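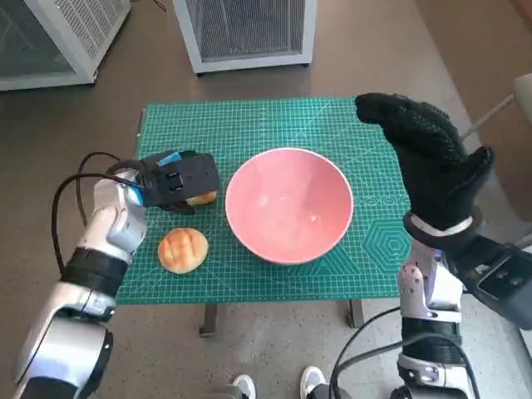

*Slide 4. Cutting mat, pink bowl and two buns.*

**Speaker notes - Kgomotso Mahlangu, Gramham staff session, May 7, 2024**

Leave the slide up while people find their seats, then thank Elmarie Kekana for the table plan.

The topic of this section is the bread station at our December open house. Last year we served 31 guests from one table, and the line reached the door. This year there will be two tables, each with its own mat and bowl.

Points to make:

- The mat marks the serving area. Point out the white grid, and ask staff to keep the bread inside it.
- One bowl per table, deep enough that buns do not roll off when it is carried. The one on the slide is empty. At the event, bowls are filled in the kitchen and brought out covered.
- Buns with a shiny top show fingerprints. Tongs are to be used at all times.
- The mat was made for craft work. A clean cloth goes over it before any food is served.

Pause for questions. If asked about cost, the Blomqvist order is still open - refer the person to Elmarie.

Allow around 20 minutes, then move to slide 5, coat storage.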